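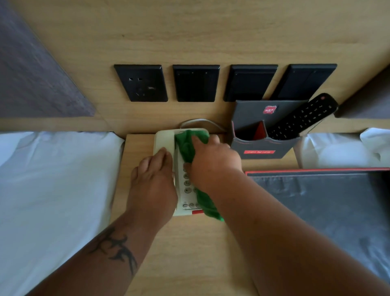
Why do you close up right when the lake gets good, a guest asked me on her way out to the parking lot last fall, and then she asked if she could book a room for December anyway.

FOR IMMEDIATE RELEASE

The Fiore in Koltwood Will Stay Open All Winter

Lakeside hotel adds a weekly rate, a late Sunday checkout, soup at lunch and a warm place to put your boots

KOLTWOOD - Hi, everybody. I'm Viola Mancuso and I run the Fiore, the long green hotel at the bottom of the hill in Koltwood, the one with the porch that faces Lake Zisau. I write our press releases myself, so if you're a reporter and you're used to the other kind, my apologies, the facts are all in there somewhere and you can call me if you can't find them.

The big one first. The Fiore is going to be open all winter, starting in December and running straight through until the regular season picks up in spring. We have never done this. Every year the hotel has shut after the leaves come down, the water gets drained out of the pipes in the back wing, and I go home and catch up on my reading. This year the pipes are insulated, the boiler is new, and my reading will have to wait!

We have 42 rooms in summer. In winter we'll be running the front building only, so please don't write in asking for the lake cabins, they're lovely but they're made of boards and good wishes and you would freeze. The front building is where you want to be in cold weather anyway. It has the radiators, the big stairs, the dining room and the fireplace, and all the rooms on the lake side get the sunrise, if you're the kind of person who's up for it.

What it costs

I've gone back and forth on this part all summer. What I kept hearing from people was that a winter weekend sounded nice but what they really wanted was a week, somewhere quiet, without it costing what a week in July costs. So we have a weekly rate, and it's $500 for the room. That's the room, for the week, for one person or two, Sunday to Sunday, with breakfast. Tax is on top of that, I can't do anything about tax.

You can also come for a night or a weekend like always. Nightly prices go by the room and they're posted on our booking page. The corner rooms cost a little more and the ones over the kitchen cost a little less (they're the warmest rooms in the house and they smell like toast, so I'd take one of those myself).

Dogs are welcome in the ground floor rooms, no extra charge, one dog per room. If you have two small dogs, call and talk to me. I've been known to be reasonable.

Checkout on Sunday

Our regular checkout stays where it is on every other day of the week, but on Sunday you can keep your room until 4 in the afternoon. I've wanted to do this for years. In summer it's impossible, we've got one family leaving and the next one already sitting in the lobby in their swimsuits, but in winter there's time to turn the rooms over properly without anybody running down the hall with an armload of sheets. So sleep in. Have your breakfast, go for your walk, come back and take a long bath, and then get on the road.

For the weekly guests this means the person before you may have stayed until late afternoon, so check-in that day is in the evening, from six. Come earlier if you want to, leave your bags at the desk and sit by the fire.

Eating

The dining room will do breakfast every day and lunch from Thursday through Sunday. No dinner, at least not this first winter. I'd love to do dinner, but it takes a bigger kitchen crew than we can keep busy on a Tuesday in January, and there are two good places in town within walking distance that could use the company.

Lunch is going to be soup, bread, and one hot dish that changes. We tried it out on the locals during the last couple of weeks of the season and the split pea went faster than anything. There's a mushroom and barley that I'm very proud of, and a fish chowder on Fridays. If you live in Koltwood you don't need to be staying with us to come in for lunch, and I hope you won't be shy about it. There are people in this town who have driven past our sign their whole lives and think you need a room key to get in the door. You don't. Come in, hang up your coat.

Coffee is on in the lobby from six in the morning. It's free, for guests and for whoever plows the lot.

What there is to do

I'll be straight with you, there's no ski hill. If you want lifts and a lodge, you'll need to keep driving. What we've got is the lake and the old rail bed, and the rail bed is the thing I'd come for. It's 13 miles from the Koltwood depot to the far end of Zisau, flat the whole way, and in winter it's good for snowshoes or cross-country skis or just a pair of decent boots when the snow's packed down. You don't have to do all of it. Most people go out as far as the second trestle, eat a sandwich and come back, and that's a very good morning.

We'll have snowshoes to borrow at the front desk, first come, first served. Poles too. We don't have skis, but the hardware store rents them and they'll adjust the bindings for you while you stand there.

The lake freezes most years, though when it freezes is up to the lake. Please don't walk on it until the town puts the sign out. I mean it about the sign. There's skating once it's safe, on the patch in front of the town dock, and people bring their own chairs and thermoses and stay until dark.

Indoors we have the library (it's a room with books in it, but we've always called it the library), a jigsaw table, a piano that was tuned in September, and a boot room we built this summer out of what used to be the ticket office for the boat rides. I'm more excited about the boot room than I should be. It has a heated floor and pegs all the way around, so your wet things can dry overnight and you don't have to drape them over your radiator and steam up the windows. There's a bench down the middle. My only request is that you use it!

What's changed in the rooms

Not a lot, on purpose. People like the Fiore the way it is and I hear about it when I move a lamp. There are heavier curtains now and a second blanket in every closet, wool for whoever wants it and a lighter one for people who find wool itchy. We've replaced the window seals on the lake side. The showers in the front building all run off the new boiler, and I've tested it by having the whole staff turn on every shower and every tap at once on a chilly morning, which was loud, and the water stayed hot upstairs.

We're keeping phones in the rooms. I get asked about that. Cell service in Koltwood is fine on the porch and fine by the road and it comes and goes everywhere else, more so when the weather's bad, and I like knowing that anyone can pick up and get the front desk in the middle of the night. Dial zero. Somebody will answer, and it will sometimes be me.

There's Wi-Fi, and it's good enough for a work call. If you're coming for a week with a laptop, ask for a room with a desk, not all of them have one.

How to book

Our winter rooms are up now on Uvevo, the booking system we switched to this spring. Pick your dates and it'll show you what's open, and if you choose a full Sunday to Sunday stay the weekly rate should come up by itself. If it doesn't, don't pay the higher price, just phone us and we'll sort it out. You can always phone us in the first place, too. A lot of our summer people have never booked any other way and I'm not about to make them start.

We ask for one night's deposit. If the roads are closed on the day you're due, you get it back or you can move it to another date, whichever you like. You don't need to send me a picture of the snow. I'll be looking at it.

Gift cards are at the front desk and by mail. They're paper, with a drawing of the porch on them, and they don't expire.

If you're on the staff already, or you were

Most of the summer crew has gone back to school, but the year-round jobs this creates are real jobs and I'd like them to go to people nearby. We're still looking for someone in housekeeping for weekdays and someone on the desk for overnights. The overnight job is quiet and you can read. Stop in and ask for me, mornings are best, or leave your name with whoever's at the desk.

For the press

If you'd like to come see the place before we open for the winter, I'd be happy to show you around and give you lunch. Come on a weekday. Wear shoes you don't mind getting wet if you want to see the start of the trail, the depot end gets muddy before the ground freezes. I can also send the lunch menu, the trail map and the full list of winter prices to anyone who needs them for a listing.

About the Fiore

The Fiore is an independently run hotel on the east shore of Lake Zisau in Koltwood, a short walk from the depot and the town dock. It has a dining room, a library and a porch, and as of this December it's open all year.

Contact: Viola Mancuso, the Fiore, Koltwood. Call the front desk and ask for Viola. If I'm out on the trail they'll take a message and I'll call you back that afternoon.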